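Community Help > People, Languages and Places > Smaller peoples

Is Silon a separate people or only a clan name of the Harb valley?

posted by vilon_reader
Tags: ethnic groups, naming, census, upland languages

Hello to all. I am preparing a short text for the local history page of our library, and I am stuck with one name. I hope somebody who knows the uplands can help me.

In the older books I find a people called Silon, who live on both sides of the Harb river, in the hills behind the town of Brurine. One travel book gives them a whole chapter, with their own marriage customs, their own way to build a granary and their own speech. But in the newer district handbook there is no Silon at all. There I find only "Vilon", with 3000 persons, and a footnote that Silon is "a house name used by certain Vilon families". The two books are describing the same villages, as far as I can see from the maps.

So my questions are these. Are the Silon a people with their own language, or a part of the Vilon? If they are a part, why do the old books separate them so strongly? And which name should I write in a text for the general public, if I don't want to insult anybody? I have written to the district office in January and received no reply.

I have read already the encyclopedia article, please don't send me there. It copies the travel book nearly word for word.

Answers: 3, sorted by votes

hillpaths
28 votes, accepted

I lived in Brurine for some years and worked as a teacher in two of the upper villages, so I can tell you what I heard there. I am not a trained linguist, please keep this in mind.

The short answer is that both books are partly right. The people on the upper Harb call themselves Silon when they speak to their neighbors from downstream, and Vilon when they speak to someone from the coast or from the government. It depends who is asking. My pupils wrote Vilon on the school form and their grandmothers would say Silon at the well, in the same family.

About the language. The upper and the lower villages understand each other, but not without effort. The ordinary words are mostly the same: water, fire, dog, the numbers up to ten. The words for relatives are different, and this is important, because by them you hear at once where a person comes from. In the upper villages there is one word for the older brother of the mother and another for the younger one. Downstream they have only one word for both. There is also a difference in melody. The upper people let the voice go up at the end of a sentence, and the lower people make jokes about it.

If you ask whether this is a language or a dialect, I would say dialect, but the old women would not agree with me.

The granary in the travel book is a real thing. It stands on six posts and has the door in the roof side, so you must climb to it. I saw them only in the upper villages. But the "marriage customs" of that chapter are known in the whole valley, also in the families who never called themselves Silon. I think the author stayed only in one village and believed that all he saw there was special to it.

Why did the old books separate them? One reason is the road. Before the bridge at the lower Harb was built, the upper villages went to the market over the pass and the lower villages went down to Brurine. A traveler coming over the pass met first the Silon and heard only their name. A traveler from the coast met the Vilon. Each of them made his own map, and later somebody put the two maps together and had two peoples.

For your text I would write "the Vilon, whose upper villages also use the name Silon". With this sentence I never had trouble. I would not write "Silon clan". A clan there is a different matter, it has to do with who may marry whom, and there are clans which have houses in both parts of the valley.

Comments on this answer

vilon_reader: Thank you very much, this is more than I hoped for. May I ask, is the name Silon old, or did it come from outside? The travel book says it means "people of the ridge".

hillpaths: I heard this explanation too, but only from people who had read the book, or whose teacher had read it. The word for ridge in the upper villages is quite different. One old man told me that Silon was the name of a spring, and another told me that he did not know. I would leave it out.

vilon_reader: Then I leave it out.

papertrail
11 votes

I can add something about the numbers, which the first answer doesn't touch.

The 3000 in the handbook is not a count. It is the figure for the whole upper subdistrict, rounded, and it includes also families who moved there for the sawmill and have no connection with the Vilon. In the last detailed count that I know, the people were asked for the language of the home. In this list you have 1100 persons for Vilon and 754 for Silon, in two separate lines. In the following count the two lines were put together in one, and from this moment the Silon disappear from all official papers. There was no discovery in between that they are the same people. The form had fewer lines, that is all.

So be careful when you read that the Silon "have died out" or "were absorbed". I saw both expressions in school books. What was absorbed is a line in a table.

Also take care with the spelling. In the older church registers you find Silon, Sillon and Ssilon on the same page, by the same hand. In the registers of the lower parish Vilon is written sometimes with W. If you search in the catalog only with the modern spelling you will miss more than half. The registers are kept in Brurine, in the reading room on the second floor, open in the morning until noon. You need to order them one day before, and they will ask for an identity paper.

One disagreement with the first answer: I would give the two names equal weight, "the Vilon and Silon of the Harb valley". If you put one name inside the other, you have already decided the matter for the reader.

Comments on this answer

hillpaths: I can live with this too. I did not know about the two lines in the count, thank you.

vilon_reader: Do you remember if the count gives the villages one by one? This would help me with the map.

papertrail: It does for the lower part. For the upper part the villages are grouped by three or four, and the grouping does not follow the river. I would not draw a border from it.

roundtable55
2 votes

My wife's family is from the Harb side and they say Vilon. I never heard the other one. Maybe it is an old word? Anyway the food is the same everywhere there, the flat bread with sour milk, you should put this in your text. People like to read about food. We make it also at home, but the milk from the shop is not sour in the right way.

Comments on this answer

papertrail: Do you know from which village the family comes? If it is below the bridge, it would fit with what is said above.

roundtable55: Below the bridge, yes. I will ask my mother-in-law about the word when we visit.

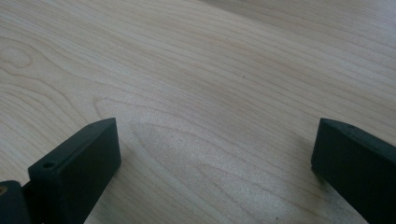
Wavy grain in a pale wooden tabletop, added by roundtable55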